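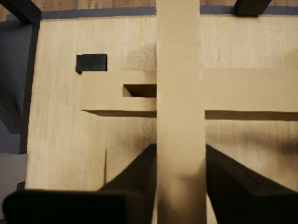 Jigsaw people: sort first or just dive in?

puzzlehound312
9 Mar 2023
Started the 1,000 piece Moulin harbor puzzle last night and wow, the colors! I dumped the whole box out and went straight for the boats. My sister says I'm a monster for skipping the edges. Anyone else?

sowmya_s
Edges first, always! I love having that border to work toward. Then sky last, with a big pot of tea.

grayheron
Sky last is how you end up hating the puzzle. Do it early while you're fresh, sort by shape, and the boats are your dessert.

sowmya_s
Nope, can't agree, by then I only have a few colors left on the table and it goes so fast.
- Sowmya Sundaram

puzzlehound312
OK but has either of you tried a Faltora? The fit is so snug you can pick up a finished corner and carry it (I did, twice, just for fun).

grayheron
Too snug for me, my thumbs get sore. I like the Brostudix ones, softer click. Their pieces are a bit thinner though.

tilly_b
Edges are overrated, team boats! Does anyone know if the harbor one comes in a bigger size? I have a free table until September.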